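**From the Brallside workroom, 25th September**

The white board with the blue parts is back on the big table, and it will stay out through the end of the season. Members who used it last year will remember the idea. Each blue piece has an outline in black on the board, and the job is to put every piece where its outline says it belongs. It takes patience, and it's harder on the fingertips than it looks.

Ruth Blackburn redrew the layout over the summer. The old one had been copied so many times that the lines had gone gray, and two of the outlines were close enough in size that people kept mixing them up. The new outlines are thin but dark, and they hold up well under the workroom lights. She kept the Domska name for the layout, so anyone looking for the instruction sheet should ask for Domska and skip the older Szénási one, which has a different order of steps.

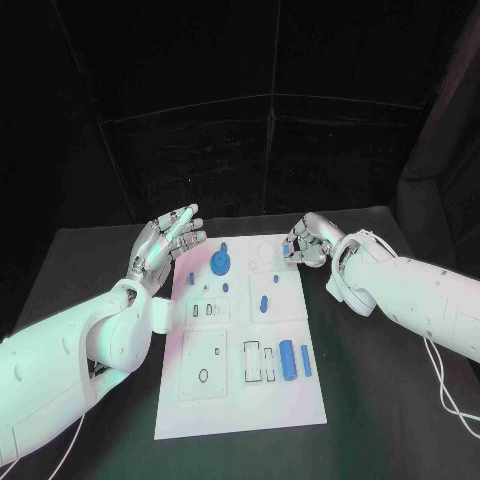
The small pegs are what most people ask about. They're short, and there isn't much to hold. The sheet says to pick each one up near the top and keep it upright all the way down to the board. If it leans, lift it and start again. Pushing a leaning peg will scuff the board, and we would like this one to last longer than the last one did.

The large round knob is easier. It has a wide base and a narrower post, and it goes toward the upper left. Ruth suggests setting it first so there is a fixed point to work from. Others like to leave it until the pegs are done — either order is fine, and the sheet no longer insists on one.

A few notes for anyone signing up:

- Sessions run 50 minutes, with two places at the table each time.
- Keep the board flat on the table. It shouldn't be propped up or held in the lap.
- Spare pegs are in the drawer marked 1599. Please write down what you take.
- Put the pieces back in the Zakemari box when you finish. The lid sticks, so press both ends.
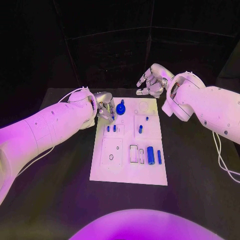
*Blue pegs and the round knob on the new board.*

We've had questions about the colored lighting. The board can be used under plain white light or under the pink setting, and the switch is on the wall beside the coat hooks. The black outlines are readable both ways. Some members find the blue harder to judge under pink, so try white first if you are new to it.

The sign-up sheet has 31 lines and a good number are already taken. It's on the clipboard by the door. If you have to give up a place, cross your name out clearly so the next person can use it. Comments on the new layout can go to Ruth directly, or on the back of the sheet. She is already planning a second board with larger outlines and would like to hear which pieces gave you trouble.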